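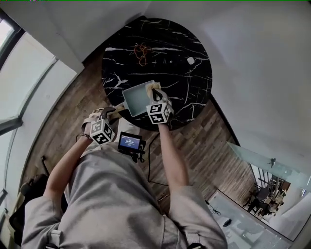 How do I keep a bead tray from sliding on a polished marble-pattern table?
I string necklaces at a round black table in our front room, and every time I reach for a bead the little tray skates off. I don't want to glue anything down.
Hortensia Agudelo
Sep 28, 2019

Maya Boutros
Cut a piece of rubbery shelf liner slightly smaller than the tray and lay it underneath. It grips beautifully and peels up with no mark! Wipe the table first though, dust ruins the hold. I've done 141 necklaces on mine and it still sits tight - I only rinse the liner under the tap now and then and let it dry flat.

Bilal Hourani
Seconding the liner. I'd also put a scrap of felt inside the tray, so the beads stop rolling about when you tip it to pick one out. Such a lovely difference, especially with round ones! And keep your finished string on the far side of the table, well away from your sleeves. I lost a whole evening's work to a cuff in August.

Joelle Jaber
blu tack, four little blobs. works on my glass desk, never tried it on marble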